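Vollholm Coupé Restoration – Progress Report to the Donell Fund, November
Prepared by Lahcen Bouazza

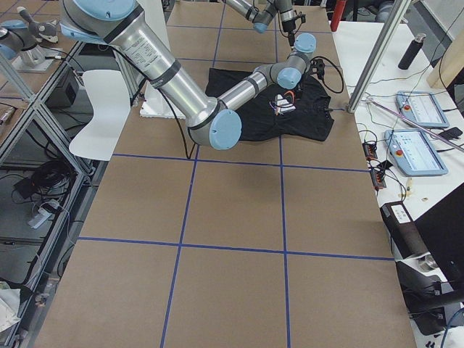

When will the engine go back into the car?
In the next reporting period, once the cylinder head has been returned by Kanagaratnam and the bottom end has been measured again.

Bodywork. Both sills and the nearside inner wing have been cut out and replaced. The offside wing is sound apart from the lower 5 cm, where a repair section will be let in. Total welding time to date is 53 hours, against the 60 allowed in the grant schedule. Primer has been applied to the floor and the bulkhead.

Engine. The block was stripped and cleaned. Bores are within limits, so a rebore is no longer planned. The crankshaft needed a regrind – this was not in the original estimate and added 700 euros. Viron supplied the undersize bearing shells.

Gearbox. Second gear synchro was worn and has been renewed. The casing is closed and filled. No further work is expected.

Electrics. The old loom was removed in one piece and is being used as the pattern for the new one. The rear section is complete; the dashboard section has not been started.

Spending. The crankshaft cost has been met from the contingency line. Two invoices are outstanding, both for chrome work.

Risks. Windscreen seals for this model are out of production. Viron has offered a remade seal, but the profile differs slightly at the corners and a trial fit is needed before we order.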